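Re: [grindia-talk] Bridge toll referendum, who's going Saturday?

Inès Rey wrote:

> The clerk's office says the petition needs 2,678 valid signatures to put the Bodin bridge toll on the ballot. Last I heard we were at 1,052. Is it even worth having another table out on Saturday? The council votes on the Roketti contract in July either way.

Hi Inès, and hi all,

Yes, please, keep the table! That 1,052 is old. It doesn't include the sheets from the Narer side of the river, and I picked up almost 400 more names there (my hand is still sore from passing out pens). People over there cross twice a day for work and they are mad about this, even the ones who'd vote for the toll if it came with a resident pass.

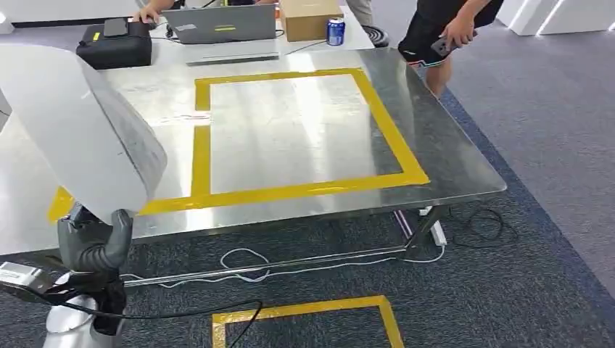 Steel table, yellow tape.

On the July vote, I read the contract summary again last night and page 13 says the council can put off signing if a ballot question is pending. So the date matters less than I thought, as long as our sheets are in before they meet. Did anybody else read it that way? I'm no lawyer and the wording is pretty thick.

I can do Saturday morning outside the post office, but I have to leave by noon. Could someone take over from me? Also, please check that people print their street address, not a PO box. The clerk tossed a whole bunch last time and I'd hate to go through that again.

Oh, and I still have Inès's blue folding chair in my trunk.

Talk soon,
Dee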